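March 23, 2018

Slept badly, got in early, made coffee in the pot with the cracked lid and sat down to the Gretus comparison again. The plan for today was to finish the door set for both grippers and write up a recommendation before the weekly call. I got the door set done. The recommendation is another matter.

For the record, since I will have forgotten by summer: Gretus is the black one with the two fingers and the ribbed wrist, Urio is the silver-gray parallel one with the thin fingers. We have both of them in simulation on the same two-armed body, one per side, and one real unit of each down at the Rudow lab. The real Urio has been on the bench there since January. The real Gretus came with a bent connector and has done almost nothing.

The sales sheet for the Gretus says it is "suited to household fixtures of all types." I have now read that sentence so many times that I've started to dislike the word fixtures. What types? Tested by whom, on what? There is a chart with bars on it and no units. The Urio sheet is shorter and makes smaller promises, so I'm inclined to trust it more, and that is a stupid reason to trust anything. A short sheet may only mean they ran out of money for writers.

Morning was all controller trouble. The Farnotus controller, the one everybody on the call keeps praising, has a setting for how stiff the wrist should be, and the default is 2000. I have no idea 2000 of what. The manual gives the number and no unit, and the forum has one thread on it with two answers that contradict each other. At 2000 the arm holds its pose beautifully and then shoves the door sideways as soon as the fingers touch it. At 800 it sags. I tried a few values in between and picked one that looked fine, and I want it written down that "looked fine" is the whole of my method there. If anyone asks me in a month why the door results are what they are, half the answer is a number I picked because I wanted my lunch.

Lunch was leftover rice. Ate it standing up.

Then the runs. 3219 of them went through overnight, split between the two grippers, and I had been looking forward to that number because it sounded like evidence. On paper the Urio wins by a good margin on handles. I nearly typed that up and sent it. Then I opened the log and sorted it by start pose, and of course the two arms don't start in comparable places. The right arm, which carries the Urio, gets the door on its own side nearly every time. The left arm has to come across the body for the same handle, and the planner gives up on it before the gripper ever gets a chance to be good or bad. So I have a fine big pile of runs showing that a gripper close to a door does better than a gripper far from one. I could have worked that out on the bus.

I was annoyed enough to go for a walk. Cold, windy, someone's recycling all over the sidewalk. Came back and decided to stop looking at totals and go through single moments one at a time, the slow way. 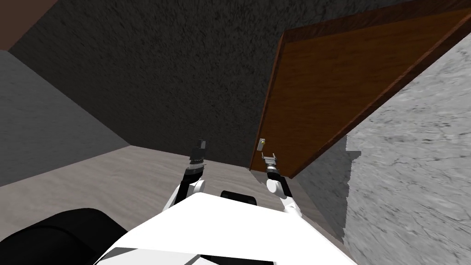 Handle approaches are where I'd expect thin fingers to earn their keep, so I started with those. This one is typical of the right-arm runs. The Urio has its fingers slightly open and sits just below the handle and a bit to the right of it, close to the lower corner of the door, and the door is already hanging open. So what is the approach supposed to prove? A handle on an open door only has to be touched. The Gretus meanwhile is out in front of the dark wall, pointing up with its fingers nearly closed, and the scoring script has that arm down as "no attempt," which goes into the same column as a failure. I checked twice. It really does go into the same column.

Pulled the "no attempt" rows out after that and the margin shrank to something I wouldn't bet a sandwich on. Didn't keep going, because I could feel myself wanting it to come out a certain way – I've disliked the Gretus ever since the business with the connector – and that is the point where I should let it sit overnight.

The other thing that bothers me is contact. The simulated fingertips grip anything they're told to grip. On the bench in Rudow the real Urio slid off a plain steel lever again and again until we put rubber on the tips, and there's no rubber in the model. So even a clean result would be a result for some third gripper that doesn't exist and that no one can buy. When I brought this up on the last call I was told it "should transfer." Fine. I'd like to see it do so once.

Call was at four. I said I didn't have a recommendation. Silence, then a question about whether I could at least say which one I was leaning toward. I said no. I was then asked whether the Farnotus people should be invited to the next one to "walk us through best practice," and I said only if they bring the unit for that 2000. I think that was taken as a joke.

What I'm doing tomorrow, so I don't wander: swap the grippers over, Gretus on the right and Urio on the left, same start poses, same controller value even though I don't believe in it. Only 30 runs per side, and I'll look at every one of them myself. Door closed at the start this time. "No attempt" gets its own column. If the right-hand gripper wins again, whichever it happens to be, then I've spent two weeks comparing a left arm with a right arm and will have to say so in front of people.

Also need to ask Rudow whether that connector has been fixed or only promised. And buy a new coffee pot, the lid went completely this afternoon, there's a piece of it somewhere behind the desk.

Feet cold. Going to bed.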